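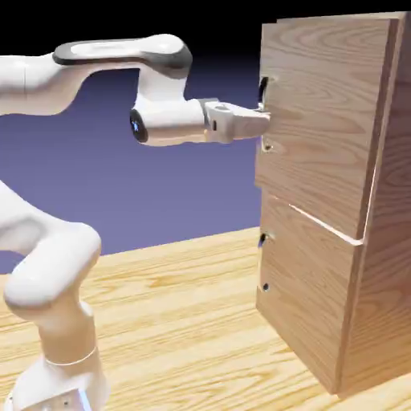 A simulated arm at the upper drawer of our two-drawer cabinet.

About Prenholm

Prenholm is a small company that prepares practice examples for robots that learn. Our customers build the learning systems. We give them the material from which these systems learn: many short recordings of an arm doing one simple thing, such as opening a drawer.

We started with real furniture and a real arm, in a rented hall in Nernwood. The work was slow. After every attempt a person had to close the drawer, check the position of the cabinet and write down the result by hand. Today most of our examples are made in simulation, and the hall is used for checking them against real wood and real handles.

How we work

An operator moves the simulated arm from a desk, with a hand controller. One attempt, from the first movement to the end, we call a run. Each run is saved with the joint positions, the state of the gripper and the camera views. Then a second person watches it and decides if it can stay in the collection.

We also keep the runs that fail, in a separate folder with a short note about the reason. Several customers asked us for this and we find it a good habit.

Our collections

Fedunano is our drawer and door collection. It has 1,489 accepted runs at this moment, and 962 of them are with drawers. The wood pattern, the light and the place of the cabinet on the table are changed between sessions.

Chege is younger and contains 46 tasks with small kitchen objects. We are still correcting the task names, so please ask us for the newest list before you begin to use it.

Our team

We are 15 people. Some of us studied engineering, others came from carpentry, translation and teaching. New operators train for two weeks before their runs are counted.

Visits and questions

Visitors are welcome in Nernwood by appointment. For a sample of Fedunano, please write to us through the contact form and tell us which arm and which file format you use.

Page last updated: 9 February 2026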